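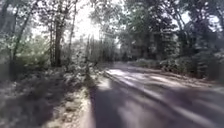
Stripes of shade across the lane, the sort of stretch worth practicing on.

Teaching a Rover to Follow a Road: Tips for Patient People

You drive, it copies. So goes the theory of showing a small outdoor robot its job by remote control, and the theory is sound right up to the moment you discover what kind of driver you are. The robot will learn the wobble you put in while scratching your nose.
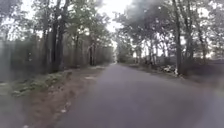 By Kobe Aerts | Workshop & Yard | 10 comments

My rover is a Paju, second-hand, and its entire education has been on a narrow road through the trees near Plollenau. A few habits have saved me some grief.

Warm up your thumbs. Drive one stretch with the recorder off before you switch it on. Your first run of the day belongs in the trash, and this way you don't have to put it there yourself.

Pick a line and stick to it. With no lane markings to lean on, "somewhere on the asphalt" feels like a plan. Decide how far from the edge you want to be and hold it. My friend Tineke Segers drives like a tram. I drive like a shopping cart, and her rover is much better behaved than mine.

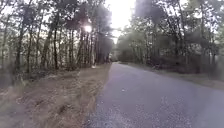 Make mistakes on purpose, but only the second half of them. Stop recording, steer toward the verge, start recording, then ease back to your line. Leave the recorder running for the whole thing and you have given a very clear lesson in driving at the weeds.

Go back when the light changes. A robot raised entirely on flat gray afternoons can take a patch of sun for a hole in the ground. Mine did, and braked for it with real conviction.

Label runs before lunch. I once came home with 437 clips named "new" and a number. Two evenings went into sorting them — two evenings I had promised to the gutters. 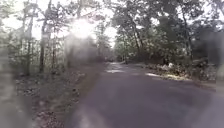
Keep your speed boring. If you slow down for every pebble, so will your student, and you'll be walking behind it at the pace of a wedding procession. Slow down for things you would want it to slow down for.

Charge the controller too. The rover's battery gets all the attention, and then the handset dies at the far end of the road and you carry the thing home like a toddler.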